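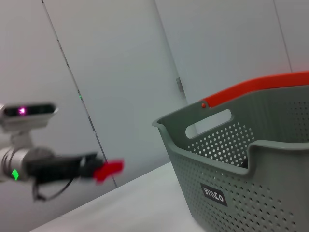
Grey plastic basket with perforated walls, at right

Stodstead Heating Scheme
Minutes of the technical meeting, 13 December 2023

Chair: Ghizlane Saber
Also present: representatives of Telen (maintenance) and Gaber (metering)
Apologies: Brarnov (boiler supplier)

1. Minutes of the last meeting
The October minutes were agreed with one correction. Under item 4, "return temperature" should read "flow temperature".

2. Matters arising
2.1 The leaking valve in riser B has been replaced. The isolation valve next to it is stiff and will be changed when the riser is next drained.
2.2 Telen has not yet sent the water test certificate. Carried forward.

3. Plant room
3.1 Boiler 2 locked out twice in November, both times on low gas pressure at start-up. Telen reset the unit and cleaned the filter. There has been no lockout since, but the meeting did not regard the fault as closed. Telen to log inlet pressure for 14 days.
3.2 The pressure vessel was found undercharged and has been recharged. Gaber asked if this explained the topping-up recorded by the fill unit. Telen thought it explained part of it - the rest points to a small loss on the buried section between the plant room and the east block.
3.3 Agreed to carry out a pressure test on the buried section in the new year. Residents of the east block to have notice in writing, as heating will be off during the test.

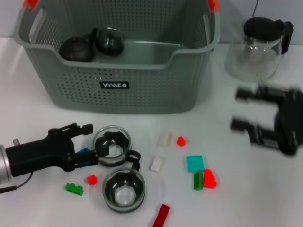

Grey basket and clear glass teapot on a white table top

4. Metering
4.1 Of the 107 heat meters on the scheme, 84 now report by radio. The others are still read by hand.
4.2 Gaber proposed a second receiver in the west stairwell. Power is available there. Approved, subject to a written price.
4.3 Estimated bills will continue where no reading has been taken - the statement must say so clearly.

5. Flow temperature
The trial at a lower flow temperature was discussed. Nearly 20 complaints were received, mostly from top-floor flats. Chair asked for the radiators on that floor to be balanced before the trial is judged. Setting to stay as it is until then.

6. Actions
Telen: water test certificate; pressure log for boiler 2; method for the test at 3.3; balancing of top-floor radiators
Gaber: price for receiver
G. Saber: letter to east block; ask Brarnov for the revised start-up settings

7. Any other business
The plant room door closer is broken. Telen to replace.

Next meeting: date to be confirmed once the pressure test is booked.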